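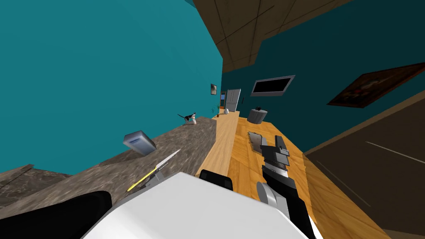 Kitchen sim, gripper over the gray plate

Forum > Home builds > Arms and manipulators
Thread: Sim kitchen first, real counter second. Gripper opening question

kbaidoo
I'm building a single arm on a fixed base for my kitchen at home. The base and the first two joints are printed and sitting in the garage, and the wrist is waiting on bearings. Until those come I've been working in simulation. The render at the top is from the current world file. The long wood counter is the work surface and the stone one next to it is where I put things I want the arm to leave alone, mainly the knife and the blue box.

The task is simple. Come down over the flat plate, close on the edge, lift, move it along the counter, set it down. I've run 1,227 attempts with the plate at random angles. 345 of them failed. Nearly all of the failures are the same thing: one finger lands on top of the plate and pushes it into the counter, and then the controller faults on force.

Questions:
1. Is my finger opening too small on approach, or is this a height problem?
2. Has anyone here taken a flat object pick from sim to a real counter without redoing the whole thing?

Controller is a Schwaiger board, second revision. Arm geometry is my own, loosely based on the Miltton plans with a longer forearm.

lschnyder
Height problem, I think. If you're coming straight down on something flat there is nothing for the fingers to go around. Opening wider won't help when the plate is wider than the fingers can reach. What are the plate dimensions against your max opening?

kbaidoo
Max opening is 95 mm. The plate is longer than that one way and a bit under it the other way. So I have to get the angle right and take it across the short side.

lschnyder
Then you have very little room on each side and any angle error puts a finger on top. That's your 345.

m_auer
I'd drop the top-down grasp completely. Slide the plate until it hangs over the front of the counter, then pinch the overhang with one finger above and one below. I did this with cutting boards on my bench arm and it has been reliable for months. Top-down on flat things is a waste of time on a home build.

kbaidoo
I thought about that. The trouble is the base position. My wrist can't get low enough in front of the counter to put a finger under the edge. I'd have to move the base out and then it's in the way of the drawers.

m_auer
Move the base then. You haven't bolted it down yet.

btrummer_shop
Don't move the base for one object. Next week it will be a mug and you'll want it back where it was. Put a compliant pad on the fingertips and let them slide down the side of the plate. A few mm of give covers most angle error.

m_auer
Pads don't help if the finger is already on top of the plate. They help when it's nearly beside it. He'd still get a good share of those faults.

btrummer_shop
With a chamfer on the inside of the tip they do. His fingertips look blocky and stepped in the render. Is that the real shape or just the collision mesh?

kbaidoo
That's the real shape. I printed them in steps so I could swap the last section. I can put a chamfer on the next set.

eder_b
Read the force before you change any hardware. On the Schwaiger board you can set a soft limit below the fault limit. When one finger touches early, stop, back up 10 mm, rotate the wrist a few degrees, try again. I run this on the arm at the Hendstead shop and it took an evening to write. Don't retry more than three times or it will scrub the finish off your counter.

lschnyder
Seconding the retry. But log which finger touched first. If it's always the same one you have an offset in the wrist and not a planning problem.

kbaidoo
I have logs. Checking tonight.

hollowpine
Side question, why model the whole room? There's a TV, a painting, a cat and a potted plant in there. My sim is a gray plane and a box and it runs a lot faster.

kbaidoo
I started from a full kitchen scene and swapped in my own counters. The arm will get a camera later and I'd like it to have seen some clutter before then. Speed is fine on my machine, I render one run in fifty.

hollowpine
Fair. I'd still take the gray plane for contact work and keep the full room for vision. Friction on your wood texture is whatever number you typed in, it doesn't know it's wood.

m_auer
Agree with hollowpine on this one. What's the friction set to?

kbaidoo
0.4 plate on counter. I guessed.

eder_b
Measure it. Put the real plate on a piece of the real counter material, tilt it until it slides, take the tangent of the angle. Five minutes.

kbaidoo
Back with the logs. Left finger touches first in almost all of the faults. lschnyder called it. The wrist joint was rotated a little over two degrees off zero in the model file, left over from when I lengthened the forearm. Fixed that and added the soft limit and retry from eder_b.

New batch is 3,649 attempts, same random angles. The early touch still happens but it's down to a handful and the retry clears most of those. Friction measured 0.31 so I used that for the batch too.

lschnyder
You changed three things at once, so you don't know which one did it. Run it again with the retry off.

kbaidoo
Running that overnight.

btrummer_shop
Still do the chamfer. Your printed wrist won't be square to half a degree, mine never is.

m_auer
And you still won't be able to pick up anything wider than 95. You'll be back here asking about the edge grasp.

kbaidoo
Probably. Bearings shipped from Killby this morning so the wrist goes together this week. Does anyone have a jig for zeroing a printed wrist, or do you all just use a square?

eder_b
Square and a feeler gauge. Zero it with the gripper mounted, the weight shifts it.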